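The Little Metal Cup That Runs Brostow

2023-12-29

The ferry to Brostow leaves at dawn, and by the time it bumps the dock everybody on board is already thinking about coffee. I certainly was! I had come for a long weekend of hill walking and ended up spending most of it at one counter or another, elbows on the wood, happily ruining my sleep.

Brostow has 2,374 residents and drinks its coffee standing up. The local style is short, dark and boiled with a strip of orange peel, and it comes in a metal cup that stays in your hand until you're done. You don't carry it to a table. At Berrada, the oldest bar on the harbor, there are no tables anyway, just a long counter worn into shallow dips by a century of forearms.

The beans come down from Badevia, a farming village 600 meters up the mountain, where the November harvest shuts the school for a week and fills every porch with drying racks. I took the footpath up (258 stone steps, then a goat track that I'd call optimistic) and got there just as a batch was coming off the fire. The smell is closer to toast than to anything I've had from a bag at home, with something almost like fig behind it.

Back in town, Bostar is where the younger crowd goes. They roast lighter, they leave out the peel, and there was a very loud and very friendly argument about that while I was there. I tried both ways. The peel wins for me, especially early in the day, but the lighter roast made a wonderful iced version with a spoonful of local honey, and I had three.

Order "one and one" and you get a coffee with a glass of cold water. Drink the water first. Pay when you leave, keep small change handy, and don't ask for a lid.

I brought 100 grams of Badevia beans home in my coat pocket, and the coat still smells great. I've been making it the Brostow way ever since, boiling it twice and letting it settle for a minute before pouring.

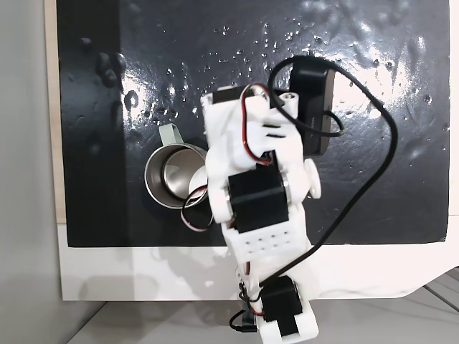
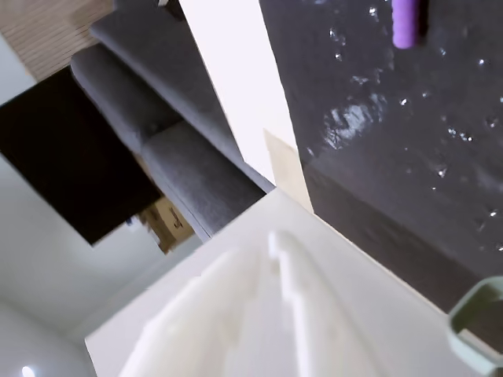 First picture: a small stainless steel mug, at left. Second picture: light on a dark, speckled surface.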